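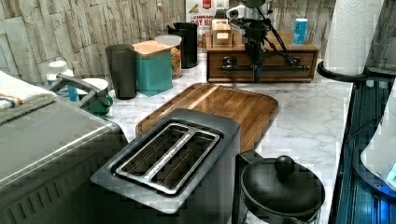 Wrist stops short behind the toaster, joint limit fault on the Gasent arm

September, posted by the Jeretico support desk

Status: open, workaround in place

Reported: The overhead arm at the Kirui test kitchen faults during the toast task. It comes down behind the toaster, slows, and halts with a wrist joint limit error. The gripper stays where it stopped until someone clears the fault at the console. No contact with the counter or the appliances so far.

Setup: Two-slot toaster at the front of the counter, cutting board directly behind it. Drawer unit at the back. Controller software is Bisus, task file unchanged from the last good session.

Log:

9:10 a.m. Ran the task 50 times at normal speed. Fault on 3 runs, all on the approach to the slots.

10:25 a.m. Checked the cables along the side of the arm by hand with power off. No damage found. The loop nearest the wrist felt tight with the arm low.

11:00 a.m. Pulled the error history. 1,124 entries, most of them old warnings from setup. The new faults all come at the same wrist angle.

1:40 p.m. Loosened the cable tie above the wrist and gave the loop more slack. Ran 48 more. One fault, same angle.

2:30 p.m. Reset the soft limit from the backup settings. The value in use did not match the backup. Cause of the change not known.

Workaround: Run at half speed and keep hands off the counter until the arm is parked. Do not clear the fault with anyone reaching over the toaster.

Next: Full-speed rerun with the restored limit. Ticket stays open until that is logged.

This site uses cookies to keep you signed in. Accept / Manage settings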